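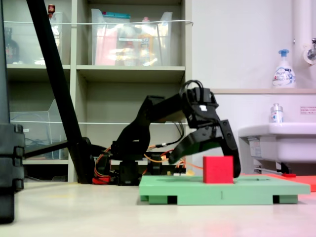

Red cube on the green platform

About Bendstead

Bendstead is a small evening and weekend school for grown-ups who want to learn something new with their hands and heads. Teófilo Mamani and Houda Ait Ali opened it with 2 rooms and one very long table, and we still use that table every Monday!

These days we run 20 courses a season – bread baking, bookbinding, beginner Spanish, drawing, choir (our loudest, and we love them for it). Groups stop at 19 people so everyone gets time with the teacher. Houda still leads bookbinding, and Teófilo will happily talk about sourdough until the lights go off.

No tests and no grades. New courses go up in December, and you're welcome to sit in on a first class before you sign up.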